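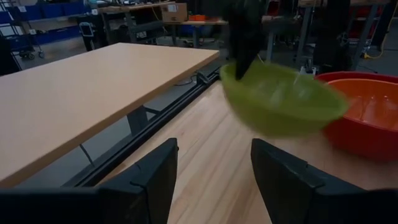
Nawal Ait Brahim meint, ich solle mit dem Handgelenk anfangen und die Finger in Ruhe lassen, die Finger seien immer nur die Folge. Kam heute früh per Mail, noch vor dem ersten Kaffee, zusammen mit dem Hinweis, dass der Versatz bei Steven in genau dieser Form schon einmal aufgetreten sei und dass es damals die Schrauben am Adapterflansch waren. Ich hatte gestern Abend noch auf die Fingerbacken getippt. Also umgeplant.

August, 7:40. Zelle stromlos, Arm in Wartungsposition, Bremsen geprüft. Steven ist der linke Arm, Ruppert der rechte, das steht so im Betriebsbuch und wird so bleiben, auch wenn im Schaltplan etwas anderes steht. Am Flansch vier Schrauben M6. Zwei davon ließen sich unterhalb des Sollmoments weiterdrehen, die beiden anderen saßen. Alle herausgenommen, Gewinde mit Druckluft gereinigt, Kleberreste abgebürstet, Passstift kontrolliert. Der Stift hat auf einer Seite eine blanke Stelle, fühlbar mit dem Fingernagel, Spiel mit der Messuhr nicht nachweisbar. Bleibt vorerst drin. Ersatz bei Duvico angefragt, Lieferzeit unbekannt.

Schrauben mit mittelfester Sicherung eingesetzt, über Kreuz in zwei Stufen angezogen, Markierungslack drauf. Beim nächsten Mal sieht man wenigstens sofort, ob sich etwas bewegt hat.

9:15. Danach doch noch die Finger. Die Backen links und rechts auf Parallelität geprüft, Fühlerlehre 0,05 geht an der Spitze durch, an der Wurzel nicht. Das war im Juni genauso und liegt in der Toleranz. Nichts verstellt. Nullpunkt des Greifers neu gesetzt, dreimal auf Anschlag gefahren, Abweichung zwischen den Fahrten unter der Anzeigeauflösung.

Das Kamerakabel am Handgelenk läuft jetzt in einem größeren Bogen. Vorher lag es bei maximaler Rotation stramm über der Kante der Halterung, der Mantel ist dort matt gescheuert, die Litzen sind unbeschädigt. Spiralschlauch darüber, zwei Kabelbinder, den vorderen bewusst locker. Durchgangsprüfung mit Bewegung über den ganzen Bereich, kein Aussetzer.

10:30. Hand-Auge-Kalibrierung. Im ersten Durchlauf Abbruch mit Meldung 842, wie letzte Woche. Die Meldung bedeutet laut Handbuch »Zielmuster nicht stabil«, kommt aber auch, wenn der Lichtgrenzwert unterschritten wird. Jalousie hoch, Belichtungszeit fest eingestellt, zweiter Durchlauf ohne Abbruch. Restfehler deutlich kleiner als vor dem Eingriff. Alte Parameterdatei umbenannt und liegen gelassen, falls jemand vergleichen will.

Funktionstest mit den Schüsseln. Grün als Einzelstück, Orange in Rot gestapelt. Der Griff geht bei der grünen über den Rand, ein Finger innen, und dabei kippt sie beim Anheben. Das ist von der Geometrie her nicht zu vermeiden, solange wir nur an einer Seite fassen. Zu prüfen war, ob sie im Griff nachrutscht. Bei der alten Vorschubgeschwindigkeit ja, mit reduzierter Beschleunigung auf den ersten Millimetern nicht mehr. Rampe in Skikent entsprechend geändert und unter neuem Namen gespeichert, der alte Ablauf bleibt abrufbar.

Die Kollisionsschwelle an Stevens Handgelenk habe ich nicht angefasst. Edit Hegedűs wollte sie höher haben, um die Fehlstopps beim Absetzen loszuwerden. Mit festem Flansch kamen heute keine. Ich warte lieber ab, bis die Maschine eine Weile so gelaufen ist — eine heruntergesetzte Empfindlichkeit nimmt später keiner mehr zurück.

Mittag.

13:20. Schiene an der Tischkante abgewischt, Nuten ausgesaugt. In der Nut saßen Holzspäne und ein Stück Kabelbinder. Klemme am hinteren Ende nachgezogen. Die Arbeitsplatte selbst gegen die Schiene vermessen: Höhenunterschied zwischen vorn und hinten 3 mm auf die ganze Länge. Das ist mehr, als ich notiert hatte. Entweder hat die Platte gearbeitet oder ich habe beim ersten Mal falsch angelegt. Für die Schüsseln egal, für flache Teile nicht. Unterlegen erst, wenn beide Arme ohnehin neu eingemessen werden, sonst mache ich die Arbeit doppelt.

Ruppert nur kurz: Sichtprüfung, Flanschschrauben auf Moment geprüft, keine ließ sich bewegen. Markierungslack auch dort. Lüfter am Controller läuft hörbar rauer als der von Steven, Temperatur unauffällig. Filtermatte gewechselt, Geräusch unverändert, also Lager.

15:50. Dauerlauf gestartet, grüne Schüssel aufnehmen, versetzen, zurück. Ein Stopp nach dem Anlauf, Ursache war die noch offene Schutztürabfrage im Testmodus, mein Fehler. Danach durchgelaufen bis zum Abschalten. Position beim Absetzen anhand der Bleistiftmarke kontrolliert, kein sichtbarer Drift.

Nawal geantwortet, dass es die Flanschschrauben waren, jedenfalls zwei davon. Sie will die Drehmomentprüfung in den Monatsplan aufnehmen, ich wäre für alle zwei Wochen, bis der Passstift getauscht ist.

Offen:

- Passstift Duvico, nachfassen
- Lüfter Controller Ruppert, Typ ablesen und bestellen
- Handbuchseite zu 842 um den Lichtgrenzwert ergänzen
- Schaltplan: Bezeichnung der Arme angleichen
- Höhe Arbeitsplatte nochmals messen, diesmal mit dem langen Lineal

Drehmomentschlüssel liegt wieder im Koffer, Kalibrierung läuft im Oktober ab.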